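4.3 Teaching a garment fold (Luroter two-arm cell)

Before you start, check that both arms are in the park position and that the Grurna controller shows READY. The work surface must be flat, with no ridges under the fabric cover.

1. Lay the garment on the work surface, collar to the left, hem to the right. Smooth out large wrinkles by hand and step back behind the floor line.

2. On the pendant, open Fold > New Recipe and select T-SHIRT, SHORT SLEEVE. Recipe numbers up to 1000 are free for user recipes.

3. Set the grip force to 40 percent. Heavy knits and garments with sewn-on lettering may need more - raise the value in small steps.

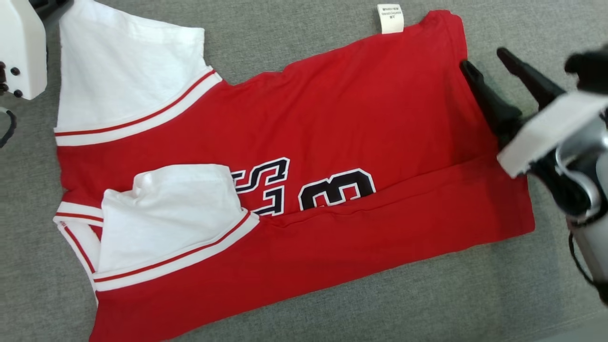
4. Press STEP to run the fold one move at a time. After each move, compare the position of the fingers with the outline on the pendant. If they are off, jog the arm to the correct point and press SAVE POINT.

5. When all points are saved, run the full recipe 3 times at low speed before switching to AUTO.

NOTE: Small wrinkles do not affect point detection. A sleeve that overlaps the body is accepted if the recipe includes a sleeve fold.

CAUTION: Keep hands clear of the fingers while the STEP lamp is lit. The arms hold their grip when paused.

If fault 2619 (grip lost) appears, open the fingers from the pendant, lay the garment out again and restart from step 4. Replacement finger pads are listed in section 7 under Zenska parts.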